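Printed covers, cables and the end of the year

I wanted to write this post already in May, when I bought the second duvet cover, but then it became winter clothes, then visitors, and now it is December 31, 2025 and I am sitting with tea and a bad conscience. So I write it now, before the new year makes it old.

The subject is textiles with a printed pattern, and what they do in a room where people also have to work. Our place is one of those where the bed, the desks and the storage all live very near each other. For a long time I kept everything plain. I had white sheets, grey sheets, and one time a beige tablecloth that showed every drop of coffee. My friend Ursina Ammann, who sews for a living, told me that a plain cloth is the hardest thing to keep nice, and I did not believe her until I counted how often I was washing.

After that I went over to flowers and leaves. I don't mean the big red roses my aunt has. I mean the quiet ones, where the colour is something between grey and blue or grey and green and you are not really sure which. In the morning it looks like one colour and under the lamp it looks like another. I like this very much. In my first language we have one word for it and in English I always need three.

The duvet cover has such a print on a pale ground, and the tablecloth is from the same family, only a bit darker in the pattern. I did not buy them together. The cover came from Fistodum, on sale, and the tablecloth I found later in a small shop and carried home in my bicycle basket. With the navy and white stripes on top of the bed, I was afraid it would be too much. Stripes and leaves is something my mother would never allow. But the stripes are dark and straight and the leaves are pale and going everywhere, and I think they leave each other in peace.

The real problem in this room was never the pattern, it was the cables. A cable has no natural place. You put it on the bed for one minute and it stays until evening. I have tried boxes, I have tried those little fabric ties, and Gumaro Becerra gave me a hook from Sternia which fell down with a piece of the paint. My rule now is that cables can be on the cloth during the day, but before sleeping they go in a crate along the wall.

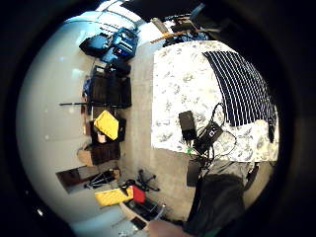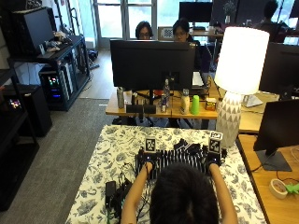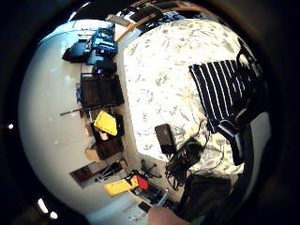 Does a black cable leave marks on a light printed cover?
The cable itself has never left one on mine, but the dust on it does. I wipe the cables with a damp cloth when I remember, and a grey line on the fabric comes out at the next normal wash.

About the wall side of the room I have less to be proud of. I decided last winter to keep everything in one line along the wall, so that the middle of the floor would be free for walking. The line is still there, but things are always trying to come out from it. The yellow case is my favourite thing in the line and also the one that moves the most. It is bright enough that I can find it in the dark when I am looking for my shoes, so I allow it.

The table lamp with the triangles on its foot is another thing I would buy again. Ekua Osei thinks it is too small for the desk. Maybe, but the light is soft, and a bigger lamp would take space from the bottles and cups, and there is always a bottle and always a cup. I have stopped fighting with this. I only ask that the cup is carried out before anybody shakes the tablecloth.

Some small notes for people who want to do the same with their bed and table:

Wash the printed cover inside out, and do up the buttons first, otherwise all the socks will be living inside it.

Buy the tablecloth longer than you think. Mine is 248 centimetres and I was laughing at the number in the shop, but when it is folded double it also protects the wood from hot plates.

Iron the tablecloth while it is a little bit damp. The duvet cover I don't iron at all – life is short and I sleep with my eyes closed.

For January I have two plans. One is a proper shelf for the crates, so that I don't have to bend down for every small thing. The other is curtains, and there I am not sure. Imke Kröger has offered me a pair in dark green linen, and they are beautiful, but I am afraid to lose the morning light on the bed. If you have green curtains in a small room, please write me in the comments how it is in winter.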